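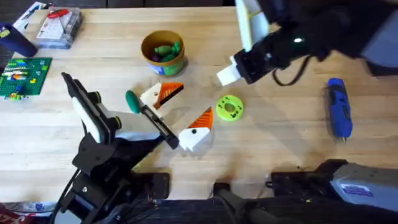
Bench and small tools: comments from the Thursday walk-round

Workshop 3, Besance building
Checked by: Azra Kelmendi
Form supplied by: Nasora
Copy to: Monique Coste

I have filled in the form as printed. Where the form asks for a tick and a tick would tell you nothing, I have written a comment.

1. Table surface free of damage
OK. Pale wood, a few small marks. The form wants every mark "assessed for severity." They are marks on a table. I ran a cotton rag along the front edge and it didn't catch, which is a better test than anything in the guidance notes.

2. Work surface clear of items not in use
NOT OK. Toys, printed parts and tools are sharing one tabletop. Last time I was told everything on it was "in use." All of it, at once? I'd like that explained before I tick this box again.
Action: pick what the job needs, put the rest on the shelf.

3. Hand tools returned after use
NOT OK. The green-handled tool with the long black metal body was lying on the table, close to the orange and white printed pieces. I can't say from a look whether to log it as a clamp or a driver, and the tool list doesn't help, as it has one line reading "green, long." Somebody signed that list.
Action: Monique to write a proper name next to it.

4. Handles sound, no splits or loose grips
Not checked. I was asked to do this by eye. You can't judge a grip by eye. You have to twist it, and I will when the tool is back in its slot.

5. Printed parts: edges and points
COMMENT. Two white blocks with orange triangles on them, black dot on the white part. I'm told they are animals. Could be a bird, could be a fish. What I care about is the pointed end and the ribbed faces. The paperwork says "edges softened" with no word on who softened them or with what.
Action: run a thumb over each one before it goes near a child. If it scratches, sand it or bin it.

6. Printed parts: small pieces
COMMENT. The form says to try the small parts gauge on "a representative sample." Who decides what is representative? Try it on every piece. It takes less time than arguing with me.
Also, the Dutuvley sheet says the joints were pulled 40 times without failing. Fine, but the sheet doesn't say how hard.

7. Cables kept away from foot traffic and table edge
WATCH. There is a black cable looping down at the left side, toward the edge. I would want to see where it ends up before calling it safe. "It's always been like that" is not an entry I can use.

8. Pinch points known to everyone at the table
Left open. Two people said yes. I asked them to show me and got two different answers.
Action: ask again next visit, separately.

9. Lighting at the bench
OK. I could read the Radulović label on the glue tin at arm's length, and I don't have good eyes.

10. Previous actions closed
NOT OK. Action 814 (shelf for finished toys) is marked 100 percent complete. There is a shelf. It is full of empty boxes.

Overall result
The form gives me "Pass" or "Fail" and no space between them. I have written "Open" across both. Items 2, 3 and 5 need doing before the June visit, and please don't send me a photo of a tidy table as evidence. I'll come and look.

A.K.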